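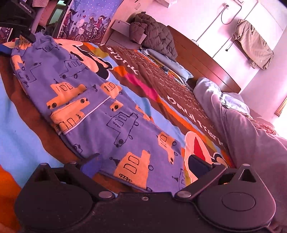 Looking after beer at home

Most beer that dies in my house dies of neglect, and I used to blame the brewery. Then Mervin Hawthorne, who ran the cellar at a pub in Prurnthorpe, came for dinner and asked why I was keeping a case of bitter on top of the boiler. I had no good answer. These are his tips, plus a few I paid for myself.

Stand bottles up. Wine people will tell you otherwise, and they can go on lying their wine down. An upright bottle keeps its sediment at the bottom, and a bottle-conditioned ale that has been on its side needs a day or 2 on its feet before you open it.

Keep it dark. Light makes beer smell of skunk, and it can do it in an afternoon on a sunny windowsill. Brown glass helps a lot, green glass helps a little, and clear glass is mostly there to look pretty. A closed cardboard box beats all three and costs nothing.

The garage is fine until it isn't. Mine freezes in winter and bakes from May on. I lost 19 bottles of Hatorholm Old Ale out there, some to each season, and I am still finding bits of the winter ones.

Don't chill everything to death. The back of the fridge is right for a light lager. A bitter or a porter wants to come out half an hour before you drink it. If it tastes of nothing much, wait 10 minutes and try again before you write to the brewer.

Wash glasses by hand, in hot water with very little soap, and rinse until you're bored. Let them drain upside down on a rack. A dish towel leaves lint and whatever you last dried, which in our kitchen is a roasting pan. To check a glass, wet the inside and shake in some salt. Where the salt won't stick, there's grease.

Skip the frosted mug. The ice melts into the beer, and the freezer has been sharing its shelf with fish sticks.

Pour bottle-conditioned beer in one go. Tilt the glass, keep the bottle moving steadily, and stop when the cloudy part reaches the neck. Ghazala Zaidi, my neighbor, tips the lot in and swirls it. She says it's vitamins. She is also in better shape than I am, so suit yourself.

Flat leftovers are for cooking. Use them in bread, batter or a pot of beans, but go easy with anything very hoppy, which turns harsh when you boil it down. I made a Mutness IPA stew once. The dog left the room.

Write the date you bought it on the box, in marker, on the side that faces out.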